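The Two-Basket Table
A love letter to small plastic things and the places we put them

I have a weakness for a table with stuff on it. Give me a bare one and I'm polite about it. Give me one with blocks, a cup, a charger and a couple of bright baskets and I'll pull up a stool and be useless for the rest of the afternoon. So when this magazine asked me for a piece on sorting small things, I think my yes went out before I'd finished reading the email.
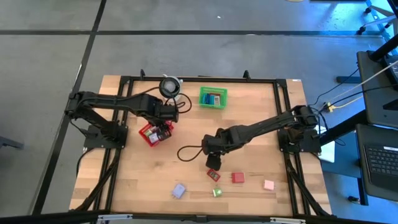
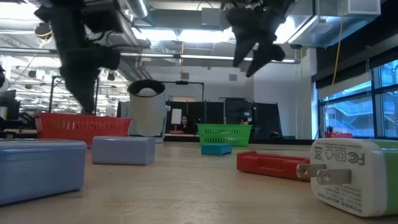
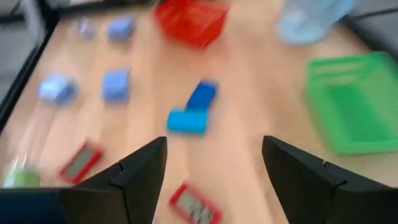

Start with the baskets

One red, one green, both plastic, both with slots in the sides. I am a slotted basket person and I'll argue for them at any dinner table that will have me. A solid tub hides its secrets. You drop a little thing in, it slides to the bottom, and the next time you see it you're moving house. With slots you get a peek from the side, a flash of blue or teal, and your brain goes oh, there you are.

They're easy to wash, too. My own routine is a swish in the sink, a shake over the dish rack (and over the floor, and usually over my socks) and then upside down on a towel. Crumbs fall through, which is great in the sink and less great on the sofa. I've lined a few with a folded dish towel over the years for the really tiny stuff, and that does the trick until somebody needs a dish towel.

What I like most about a red one and a green one is that you can give directions to a person on the other side of the room. "Red basket" is a complete instruction. At home I spent two years with a set of matching beige bins, very tasteful, very calm, and every conversation about them went: the left one. No, your left. No, the other left! I gave them away in April and haven't missed them for a second.

I went to red and green after that, plus a yellow I found later, and I've been a happier person. The shades don't have to be pretty together. Mine look like a box of cheap popsicles lined up on the shelf, and I'm fine with it.

The great blue problem

Now, the blocks. There's a lot of blue on that table. Light blue, lavender-blue, teal, a bright cyan piece lying down next to a deep royal blue one, and several in that soft periwinkle that I can never decide about. Is it blue? Is it purple? I've had this argument with myself over laundry, over embroidery thread and over a bathroom wall, and I have lost every time.

If you sort by color (and most of us do, it's the first thing your hand wants), blue is where the system gets wobbly. You start out with a nice clean pile. Then the teal turns up and you think, well, fine, teal can live with the blues. Then the next one is greener, and then you've got something that belongs with the greens on a cloudy day, and you're standing there at ten at night holding a piece of plastic up to the lamp.

I once decided to do a proper job of my button tins. I tipped the whole lot out on a sheet on the bedroom floor and counted as I went, and the number was 1,848. I sorted them by color for most of a weekend. The reds behaved. The whites were endless but they behaved. The blues and the purples took me all of Sunday, and I ended up with a jar labeled "blurple" that still sits on my sewing shelf and is, I have to say, the jar I reach for the most.

So my advice, for what it's worth, is to have a blurple jar. Give the in-between ones their own home and stop making them choose. You'll save yourself so much time holding things up to lamps.

Shape is the other way to go, and it's a lot more restful. A cylinder is a cylinder in any light. Long flat things lie down together and stack, cubes line up, and round things go wherever there's a wall to stop them rolling. My hands learned shape faster than color, and I can do it while watching television. With color I have to keep looking down and then I miss who did the murder.

A ball in a cup

I want to talk about the white cup, the one with the dark rim and the white ball sitting in it. That is good storage, people! A ball is the worst thing in any collection. It won't stay on a shelf, it won't stay in a pile, it goes under the fridge if you so much as sneeze. But put it in a cup and it sits there like an egg.

I started doing this with my own round things after stepping on a marble in the dark (I'll spare you the language). Mugs with missing handles, a chipped toothbrush tumbler, the measuring cup from a laundry detergent we stopped buying. Every one of them has a ball or a marble or a wooden bead in it now. They stand along the windowsill and I'm very fond of them, though a visitor did ask me if I was waiting for the roof to leak.

The trick is a cup not much wider than the ball. Too wide and it rattles around, and if there's room for a second thing someone will put a second thing in there. Mine would be a hairpin. It's always a hairpin.

And then there's the charger

You knew I was getting to it. A power adapter, white and green, lying on its side with its two prongs out, right there among the blocks. It's got POWER ADAPTER printed on it, along with the little crossed-out bin that tells you not to throw it in the trash, which I take as a personal challenge, because I have never managed to throw one of these away in my life.

Where does a charger go? It's the question that has broken every sorting system I've ever made. It isn't a toy or a tool. It's not stationery, though mine have spent years in the stationery drawer. It's hard and lumpy, and the prongs catch on everything, so it can't go in with fabric or yarn or anything you love. It's usually on the table because that's where you last wondered what it belonged to.

My house currently has 7 of them with no known partner. I keep them in a shoebox with a lid, each one with a strip of masking tape around it. The tape says what I think it's for, followed by a question mark. One says "old camera?" and one says "fan??" and one just says "Govach," which was the brand of a little desk lamp I had in my first apartment. The lamp is long gone. The adapter will outlive me.

Do put the tape on, though. Even a wrong guess gives you somewhere to start. And lay the prongs facing inward, toward the middle of the box, so you don't stab yourself fishing for the one underneath. If you do work up the nerve to part with one, take it to wherever your town collects electronics. That's what the little bin symbol is asking you to do.

Choosing your containers

People write to me wanting to know what to buy, and I always feel like a bit of a fraud, because most of mine came from the hardware store bargain shelf or out of someone's garage. But I've tried a few things, so let me run through them.

The Udeo nesting baskets are the ones I own the most of. They're slotted and light, and they have a rolled edge that doesn't dig into your fingers. I wish the small one were a touch deeper. Anything tall tips out the side when you carry it, and I've left a trail of clothespins up the stairs more than once.

Coltent makes a shallow tray with a lip, in a red that's a little more tomato than I'd like. I'm a big believer in shallow trays generally. A tray is for things you're in the middle of, and a basket is for things you're done with for now. If I've got a project going, the pieces stay on the tray, and I can slide the whole business off the table when it's time to eat. My only grumble is that the Coltent one slips on a smooth surface. I stuck a piece of shelf liner under it and we've been friends ever since.

Then there's the Reuter divided box, which everybody recommended to me and which I wanted so badly to love. It's handsome. It closes with a lovely snap. But the dividers don't come out, and my things are never the size of the compartments. I had 2 of them and I gave one to a neighbor's kid for fishing lures, where I hear it's doing wonderfully.

Use the table you've got

A word about wood, and then I'll let you get back to your own mess. I do love a light butcher-block top for this kind of work. Colored things show up beautifully against it, all those reds and blues against the pale stripes, and you can spot a small piece from across the room. On my dark dining table I lose anything navy the minute I put it down. I've taken to spreading an old cream pillowcase over one end, and it works nearly as well, plus you can pick it up by the corners and pour.

Leave yourself some bare surface. This is the bit I'm worst at. You need an open patch in the middle, the size of a dinner plate or so, where you can put down the thing in your hand while you make up your mind. Fill that in and you start stacking, and once I'm stacking I may as well go make a sandwich.

And you don't have to finish. I mean it! Put a few blocks in the green basket and a few odds and ends in the red, leave the rest spread out, and go to bed. My button sheet stayed on the bedroom floor for the better part of a week before the last jar was filled, and we all just walked around it.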